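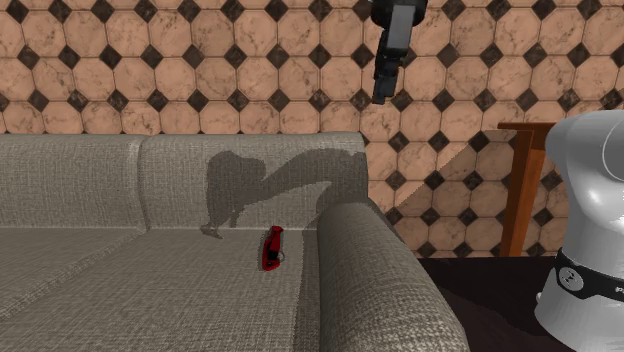 1/ Budget planning for the simulated pick work closes 18th September. Posting my notes as a thread in case another small group is pricing the same decision. Short version: I asked for compute and storage first, and a second physical arm last.

2/ Baseline. We run household pick tasks in simulation: small object on soft furniture, fixed-base arm, parallel gripper. The sofa set is the one we use most. Small rigid item on a woven seat cushion, backrest close behind it, armrest to one side.

3/ Why the sofa matters for a purchase order: the backrest and the armrest both limit the approach. If the planner can't find a path in sim with the base where it is, a longer arm or a movable pedestal goes on the list. Better to learn that before the quote is signed.

4/ Rendering is the cost people leave out. Fabric weave, patterned tile and cast shadows all take time per frame. We priced two options from Skernska: a rack node we own, or reserved hours. The node came in at 1190 a month over the lease, power included. Reserved hours came in at 1087, power not our problem.

5/ The gap looks small until you add storage. Episodes from more than one viewpoint fill disks fast. I put storage on its own line this year – last year it was folded into "misc" and got cut with the rest of misc.

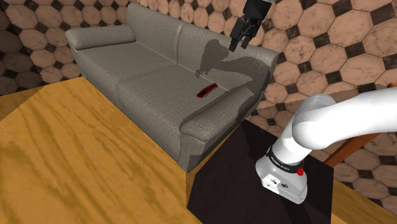 6/ Base placement is the other line item. An arm mounted beside the furniture needs a rigid surface at the right height. In sim that is a number in a config file. In the lab it is a steel table, a freight charge and an afternoon with a level. The Wynne quote for the table was 661 before delivery to Fornumthorpe.

7/ Grippers. I budgeted for one spare set of fingers per arm and no second gripper. Parallel fingers cover the small hard objects in our task list. If the list grows to include cloth, I will reopen this.

8/ Shadows come up in every review. The arm darkens part of the backrest and a detector trained under flat light may lose accuracy there. Before anyone buys lamps, rerun the detector with varied lighting in sim. That costs hours we already pay for. Lamps are on the list as "deferred."

9/ Trefor Hughes asked whether we could skip the physical arm entirely for one more cycle. For the planning work, yes. For contact on cushions, I don't trust our fabric parameters enough. The seat deforms, the object tips, and our model of that is a guess with decimals.

10/ So the request to Flerurbridge reads, in order: reserved hours, storage, mounting table, spare fingers, second arm. The first four can be approved without the fifth. Reviewers like a line they can cut, so put it at the bottom and make sure nothing above depends on it.

11/ Contingency: I left 77 hours of compute unassigned. Last cycle I assigned all of it and then had to rerun a batch after a gripper width was entered in the wrong units.

12/ Spreadsheet template is with our group admin. Ask if you want the column layout. Vendor prices stripped out, formulas left in.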